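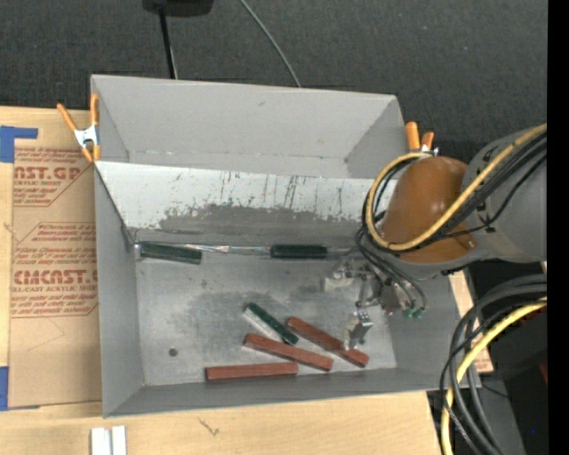

Posted by Dwight Penner on Jan 18, 2019 | Notebook: Hasia bin picking | Read by: L. Mabaso, G. Kennedy

Block set for the self-supervised grasp runs is three green, three reddish-brown. Same bin, divider in, both orange clamps on the side edges. The blocks stay in the main compartment at reset and the rear compartment is the drop target.

Question for this week: does the Drikum scorer still rank grasps sensibly when blocks lie close together? Mélanie's July data was nearly all isolated blocks, so the training set (2,095 attempts) says little about it.

Protocol: 100 attempts per condition. Isolated condition first, then clustered. A pick counts only if the block is released behind the divider. Drops on the slope count as failures and are logged separately.

Isolated: 88 of 100.
Clustered: stopped at attempt 31, wrist force limit tripped. Not enough to report a rate. Most of the misses so far have one fingertip landing on top of a neighboring block. The scorer gives these high values anyway, so the collision term is either too weak or is being computed on the wrong finger width. Check the width in the config before retraining anything.

Second suspicion is depth. The bin floor is bare metal with smudges, and the strip at the foot of the divider is shiny. Green block against the divider base is the worst placed for this. Ginette wants a matte liner. I would sooner mask the strip first and compare, as a liner changes the floor height and means redoing the table offset.

To do:
- finger width, config vs. calipers
- mask strip, rerun clustered from attempt 1
- ask Nathalie for the old Renaud collision code
- raise force limit? Lizelle to decide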